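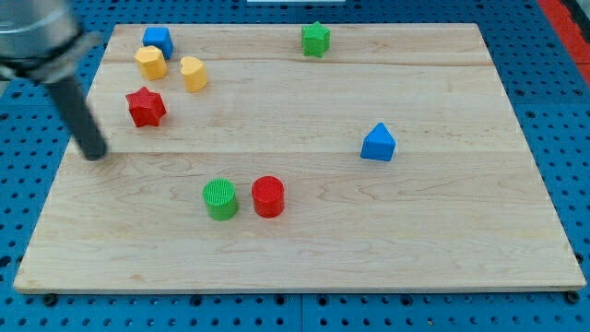

R. Tamsett

2025-02-04

Workshop humidity and adhesive storage, Trindley site.

The wall gauge in the glue room was compared with the Yeon reference meter before work began. The gauge reads 7 points high. The offset has been written on its case, and all January entries in the log are to be corrected by that amount.

Adhesive from lot 564 was moved to the inner cabinet. Two containers had thickened at the neck and were set aside for disposal. The Presard heater remains in service, although its thermostat is slow to respond – it should not be relied on overnight until the replacement part is fitted.

Test strips 102 through 111 were glued and clamped in the usual order. Strip 104 slipped in the clamp and will be repeated. Break tests are scheduled for 11 February. Colleagues using the press that day should enter their times on the sheet by the door.

The Lollix filters for the dust extractor have not arrived. The old set was vacuumed and put back. Airflow at the far hose is still weak, and sanding is limited to one station at a time.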